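The long goodbye to the top sheet

2022-06-24

My mother ironed sheets. All of them, every week, with the radio on, and she folded them into squares so tight you could have posted them. I've never ironed a sheet in my life, and I've been thinking about bed linen more than is healthy ever since I bought a new set in the spring and found there was no top sheet in the packet.
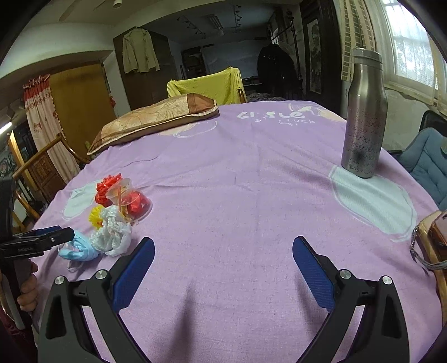
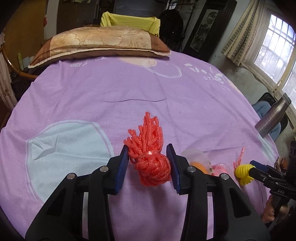

Purple bedding in both. Photos: Junerby

I thought they'd left it out by mistake! I rang the shop, and a very patient woman at Velleck told me they'd stopped putting top sheets in their sets 6 years ago. You can still buy one on its own, she said, but you have to ask, and it only comes in white. I asked. It cost me 28 pounds, and it doesn't match anything.

So who still sleeps under a sheet and who doesn't? I started asking everyone, including a man on the train who plainly wished I hadn't. People have very strong feelings about it. The duvet crowd think a top sheet is a thing that wraps itself round your ankles at three in the morning (they have a point). The sheet crowd, and I'm one of them, can't understand how anybody gets through a warm night with only two choices, boiling under the duvet or lying there with nothing on top of you at all.

I grew up with sheets and blankets, tucked in so hard at the sides that getting into bed was like posting yourself into an envelope. Then the duvet arrived in our house one November, brown and orange, and my brother and I fought over who got it first. We called it a continental quilt, as everyone did, and it felt wildly modern — no tucking, no layers, one good shake in the morning and off to school. My mother held out for years. She said it was like sleeping under a dog.

Nonus, a small mill shop up the coast from me, still sells flat sheets by the pile, and I spent a very happy morning there. They have 500 of them on the shelves at any one time, mostly cotton, some linen, and a few in that slippery stuff I can't be doing with. The younger customers buy them for picnics and dust covers, and one couple had just made theirs into curtains. I came away with 3, which was two more than I'd promised myself.

Then there's the washing. A duvet cover is a misery to change, we all know that, and I've been inside mine up to the shoulders more often than I'd like. With a top sheet you can leave the cover on for longer and just wash the sheet. My local launderette, Akl, will do a double flat sheet while you drink your tea, but a duvet cover comes out with every sock in the load balled up in one corner, still damp.

I did try a fortnight without, to be fair to the other side. The bed was quicker to make and I slept perfectly well until the weather turned, and then I had one foot out, one foot in, and the window open with a moth coming through it. The white sheet went back on the next morning. I still haven't ironed it.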